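Oltatgate Forums > Bench Automation > Faults and safety

Gripper opens on e-stop reset, flask dropped into heating block

ttarigan
Posted 25th October
Had a drop yesterday and I'd like to know if anyone else runs this combination. Arm with the Bretar two-finger gripper, Demberg controller, picking round-bottom flasks out of an aluminum block on a hotplate stirrer. It had done 1,749 cycles on the counter without a drop.

Somebody leaned on the e-stop by accident while a flask was on its way up. Arm stopped, gripper held, all as it should. When we reset, the gripper opened before the arm did anything. Flask fell 10 cm, hit the rim of the block and broke. It had only solvent in it and the plate was off, so cleanup was a nuisance and nothing worse. With the plate at temperature it would have been a different day.

Log shows the gripper got a home command 2 seconds after the reset. I did not send one.

Teguh Tarigan

millrace
Homing on reset is the default on the Demberg. Startup tab, "initialize tool". Uncheck it and it stops. We had the same thing in January with a vial rack.

ttarigan
Found it, it was checked. I'm a little annoyed that a reset counts as a startup.

kp_bench
I wouldn't just uncheck it. If the gripper never homes after a power loss it doesn't know where its fingers are, and then your grip force reading means nothing. We tried that and crushed a flask neck a week later. Leave homing on and put an operator confirm in front of it.

millrace
That's a power loss. An e-stop doesn't cut power to the gripper on his setup or it wouldn't have held.

kp_bench
Depends how it's wired. Some people run the tool supply through the safety relay and the fingers stay put because the gearing won't back-drive. Looks the same from the outside. Teguh, which is yours?

ttarigan
Had to trace it. Tool supply goes through the relay, so kp_bench is right, the gripper does lose power. It held on the gearing alone.

millrace
OK, then I take back the checkbox advice for your cell.

oldglass
Bigger question from me. Why is anyone resetting with glass over a hotplate? Whatever the software does, the written procedure should be: hand under the flask or flask removed, then reset. We keep a padded tray that goes over the block first.

kp_bench
Hand under the flask means a hand inside the cell at the moment the arm gets power back. No. Tray yes, hand no.

oldglass
Fair. Tray then, and plate off before anyone opens the guard.

ttarigan
Our procedure said "clear the fault and resume." One line. That has been rewritten. Current state:

Homing stays on but waits for a confirm.
The confirm screen asks if the tool is holding anything.
If yes, heat off, tray in, and the flask gets taken out with the arm locked.
Reset button moved off the bench to the control cabinet.

dvhollis
Did you look at the grip as well? If the fingers are only on the upper part of the flask, it can swing when the arm stops hard. Ours would touch the block on the way past even with nothing dropped.

ttarigan
Yes, that's my other worry. Slowed the approach near the block, and I'm looking at the angle over the well now.

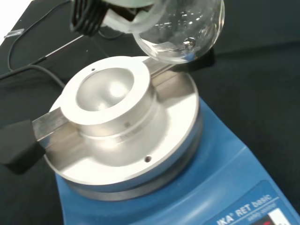 BENCH AUTOMATION / FAULTS AND SAFETY / OPEN THREADS

dvhollis
Tilted like that, the bulb is nearer the rim than the middle of the well. I'd want it upright before it goes down. Also worth a look at the cables on the cloth to the left if the arm ever parks on that side.

ttarigan
Agreed on upright. I'll add a waypoint above the block and straighten it there. Leaving the thread open until I've repeated the e-stop test with a plastic flask.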